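Write the Letter First
By Meinrad Pichler

Every January my inbox fills with messages from people who want to get back in touch. Most are two lines long. They say we should catch up soon, and then we don't.

I think a long letter once a year does more good than 300 short messages. Typed or handwritten, I don't care. My aunt in Florkness sends one of 800 words every winter, and I can tell you what her neighbors planted and what the new roof cost. I couldn't tell you a thing my old coworkers sent me last month.

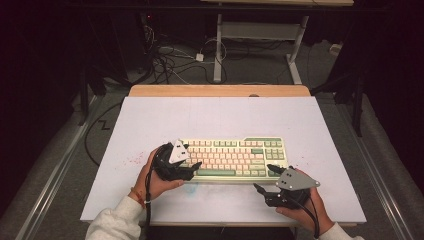
A keyboard with a long green spacebar.

The usual complaint is time. A decent letter takes me an evening — less if I keep notes through the year. I spend more than that on messages I forget by lunch.

Some people also worry that their lives are too dull to fill a page. Dull is fine. Tell me about the car, the knee, the dog. I have nine people on my list, and not one of them has ever written back to say I went on too long.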